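Scented Laundry Beads, Dryer Sheets and Fabric Softener: Your Questions

Readers keep sending us the same laundry questions, usually after reading the back of a bottle. We wash a lot of towels and we don't sell any of this stuff. Answers are by Vicente Durán, with corrections from Bhupendra Kaushik, who repaired washing machines before he joined us.

Do I need fabric softener at all?

Probably less than you think. Softener coats the fibers with a thin, slippery film, and that film is what your hand reads as "soft." Cotton shirts and sheets come out perfectly wearable without it. If you like the feel, use it. But the claim that it "cares for" your clothes is doing a lot of work with very little behind it.

Why do my towels stop drying me?

See the film mentioned in the last answer. A coated towel doesn't soak up water as well. Skip softener for a few washes, use a normal dose of detergent, and shake the towels out hard before they go in the dryer. Most of ours came back. A couple of old ones didn't, and they are now rags.

What about Flomov scent beads? The tub says they "lock in" freshness.

They lock in perfume. Beads like these don't clean anything, and the label doesn't say they do if you read it slowly. We have two tubs in the office, one barely touched, and the smell is strong enough that Bhupendra moved his to the garage.

Is white vinegar a good substitute?

People on forums swear by it. We're not convinced. A little in the rinse may help with detergent buildup, but used at every wash it can be hard on rubber seals and hoses. Check your machine's manual first. And never mix it with bleach, in any amount — the combination gives off a dangerous gas.
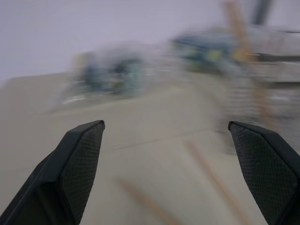

Do dryer balls cut drying time?

The Zistel box promises "up to 6 minutes" off a load. We ran towels with and without them and could not tell the difference from ordinary variation. Wool ones are quieter than plastic ones, which is the nicest thing I can say. Static was about the same too.

Can I use dryer sheets on kids' pajamas?

Read the care tag. Many flame-resistant pajamas say no softener and no dryer sheets, and that warning is worth taking seriously. The same goes for most athletic clothes, where the coating gets in the way of moisture moving through the fabric.

Does a higher spin speed wear out clothes?

Our machine tops out at 1,575 rpm and I use that for towels and not much else. Knits and anything delicate go at 600. Between those two, I doubt most people would notice any extra wear, though you will notice the wrinkles.

How much detergent should I use?

Less than the cap holds. The lines inside are hard to see, and I don't think that's an accident. Start at the lowest line for a normal load and go up only if things come out dirty.

Will you test the Jara softener bar?

It's on the list for September. We'll pay for it ourselves, as usual, and I expect it to smell nice.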